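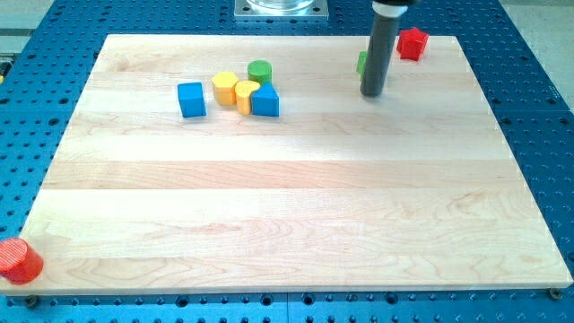 Canpolat

Rollside exam stool w/ backrest, model 759. For ENT rooms, hearing test booths, small clinics. Height adjusts by foot ring so hands stay free during the exam. Seat turns all the way round, locks with the side lever.

Black or gray vinyl. Wipes down with normal clinic disinfectant, no bleach please, it dulls the finish and the warranty wont cover that.

Base: 5 casters, soft tread. Hard casters for carpet on request, same price. Tell us when you order, not after.

Ships flat from our Brultstead warehouse. Allow 10 working days, longer in November. Assembly is one hex key, in the box. Gas lift is already fitted to the base, don't take it apart.

Old model 952 is discontinued. We still have seats and foot rings for it but no lifts. Backrest from the 759 does not fit the 952, different bracket, we get asked this alot.

Clinics ordering over 10 stools: ask for the trade sheet. Delivery to Zoltutmont is free, elsewhere by weight.

Returns unused only, in the orignal carton. Call first for a return number.

Last updated: November

Print this page | E-mail this page

This site uses cookies to remember your cart. By continuing you accept our cookie policy. OK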